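Wanted: people to stack, sort and put away paper cups at Trudo

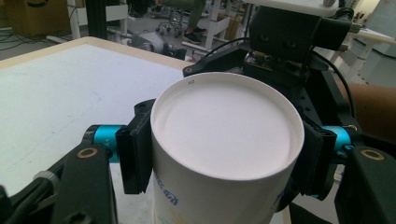 Trudo is a coffee counter with a kitchen behind it, and we get through a great many paper cups. They arrive in sleeves, they leave in sleeves, and in between somebody has to unpack them, stand them up, check the rims and get them onto the right shelf before the morning line forms. We are looking for two people to be that somebody.

The work is four mornings a week, starting early enough that you will have opinions about it. You will unpack the delivery, fill the stacks at the counter, set the crushed ones aside for Nanna Kvaran (she starts tomato seedlings in them and will take as many as you have), and wipe down the shelves. Tall cups go on the left, short cups on the right. Lids live in the drawers underneath, and we ask that you respect the drawers. The last person had a system of his own and we are still finding lids.

You should be able to lift a full carton, tell a dented rim from a good one, and pull one cup off a stack without bringing three more with it. The last of these can be learned. Kirsten Brynjólfsdóttir teaches it on your first morning and she is patient up to a point.

Experience in a kitchen or stockroom is nice. A liking for tidy rows is better. If you already turn the mugs in your cupboard so the handles all face the same way, please apply, and maybe bring a friend.

We pay by the hour, every two weeks. Coffee is free during your shift, as is whatever is left of the cardamom buns — usually the ends. There is a radio. Halldóra Bech picks the station and this is not open for discussion.

The job runs through December, with a fair chance of staying on after that.

To apply, write a few lines about yourself and leave them at the counter for Bjartur Hafstein, or put them through the mail slot if we're closed. No résumé needed. Tell us which mornings you can't do and when you could start.

Posted 2022-08-27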